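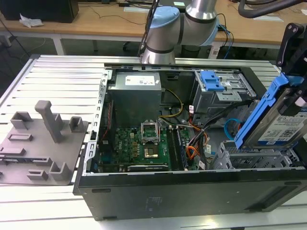 An old office PC, in far too many posts

1/ I have spent most of Thursday inside a computer. It came out of the Stoltside clear-out along with a filing cabinet with no key and a laminator that smells of toast. Black tower, big, heavy, the sort that used to live under a desk and get kicked by accident for years.

2/ First piece of advice: lay it on its side. I know people who work on these standing up, reaching in sideways like a vet with a cow. Put it down flat, take the side panel off, and suddenly it's a tray with things in it.

3/ Second piece of advice: find out which side panel. There are two. One shows you the computer. The other shows you the back of the metal the computer is screwed to. I have opened the wrong one often enough to mention it.

4/ Every old PC has a colour scheme that was clearly never meant to be seen. Yellow and black wires, orange and black cables, one thin red one going its own way down the wall, a light blue SATA lead. Green board underneath. Outside: sober black. Inside: children's television.

5/ The blue plastic is my favourite though. Blue caddy on the hard drive, blue latch up on the optical drive bay. Whoever designed this case decided that blue means "you're allowed to touch this", and I would like the same system for other people's kitchens.

6/ I love a caddy. The drive sits in a plastic cradle and the whole lot slides in and out of the cage. No tiny screws rolling under the desk. Compare with the last tower I did, which had 12 screws holding in one drive and two bays, and three of those had been put in by someone with a grudge.

7/ Pinch the sides of a caddy and slide. If it won't slide, you've left the cables on. Go back, take the cables off, pretend you were only testing it.

8/ On cables: SATA plugs are L-shaped inside, so they only go on one way. Hold the plug, leave the wire alone, pull straight. Some have a little metal clip to squeeze. Some don't. You learn which by squeezing.

9/ Processor: out. If you see an empty socket with its metal frame flipped up and the gold contacts showing, please do not put anything down on it. A screwdriver, a finger, a biscuit. The contacts are tiny and they hold it against you for ever.

10/ I close the frame again whenever I walk off for longer than it takes to boil a kettle. Or I mean to.

11/ Somebody has asked why I bother with the processor at all. A couple of quid, on a good day. But it's small, it posts in a jiffy bag, and there is always a man two counties away who needs precisely that one.

12/ The hard drive is the bit people should worry about and never do. They will shred a gas bill from years ago and then put a whole computer out by the bins with the accounts still on it.

13/ So the drive gets dealt with before anything else goes anywhere. It gets a line in the book, then it gets wiped, and if it won't wipe it gets drilled. Stoltside's book says this tower is 3529, in biro, underlined twice by someone who felt strongly.

14/ We tried a spreadsheet before the book. It was called Tam (long story, not a good one) and it sorted itself by colour one morning and was never the same again. The book doesn't sort itself.

15/ Drive labels, by the way. Tiny print, and a QR code. If you're logging them, copy the serial number off the label while the drive is out and the light's decent. Trying to read it later through the slots of a cage with a phone torch in your teeth is a hobby for younger people.

16/ The power supply is the silver box in the corner, the one with the white sticker on it. I unscrew it, unplug it, lift it out whole, and that's as far as I go. I don't open power supplies. There are things in there that can hold a charge after the plug's out, and I have plans for the weekend.

17/ Removing the power supply is also how you discover that its bundle of wires is longer than you thought and threaded behind everything you've already put back.

18/ Expansion card along the bottom edge of the board. One screw at the bracket, maybe a catch at the far end of the slot, then straight up. If it comes up at one end only, stop and look for the catch. The catch is always there. I have a small collection of snapped ones.

19/ RAM: clips outwards, sticks pop up. The only part of this job that feels the way it looks in films.

20/ What's it all worth? Driltano in Laltton will pay 40 quid for a tested tower that runs, and a good deal less for a crate of bits. I know this because I once took them a crate of bits and the word "sentimental" was used.

21/ So the grown-up plan is to keep this one together if it'll boot. Clean it, wiped drive or a fresh one back in its caddy, processor back in the socket with new paste, side panel on, sold as a working machine.

22/ The other plan is that I keep the case because it's a nice case. There are other nice cases. They are on the landing.

23/ Reply to everyone asking about dust: soft brush, can of air, outdoors if you can. Hold the fan blades still with a finger so they don't spin up. Don't do it in the room where you dry your washing. I had grey towels for most of November.

24/ Reply to the one asking about thermal paste: a blob like a small pea. Not toothpaste. Somebody did once bring us one with toothpaste. It was minty in there.

25/ Reply to the one asking how I remember where everything plugs in: I don't. I take pictures at every stage. There are 1527 on my phone and I can identify perhaps four of the computers.

26/ The front panel wires are the ones you want a picture of, the fiddly little ones for the power button and the lights. Everything else only fits where it fits. Those will fit anywhere, and be wrong in most of it.

27/ Right, kettle. Then the filing cabinet. If anyone in the Laltton area has a bag of odd keys they've been keeping in a drawer for no reason, bring it on Thursday, the side door's open until five.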